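Ticket 1656 — Recipe site, scaling tool
Status: Resolved
Opened: January 23, 2020

Problem: When a reader scales the Zirklow flatbread recipe from 5 servings to 13, the yeast line does not change. Flour, water and oil all scale correctly. Same result on phone and desktop.

Checked: Cleared the page cache, no change. Tried the lentil soup and the braised greens — both scale fine. Opened the flatbread in the editor and found the yeast typed as "one packet" in the notes field, with nothing in the amount field.

Fix: Moved yeast to the amount field as 2 teaspoons. Saved and reloaded. At 13 servings the line now reads 5 1/4 teaspoons, rounded up to the nearest quarter.

Also found: Dough rest time was showing twice in the print view. Removed the second line.

Still open: Two older bread recipes may have the same packet wording. Will check those under a separate ticket.

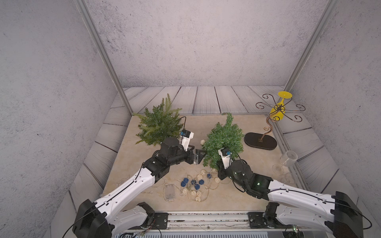 Marble-patterned tabletop with a gray plank border, two robot arms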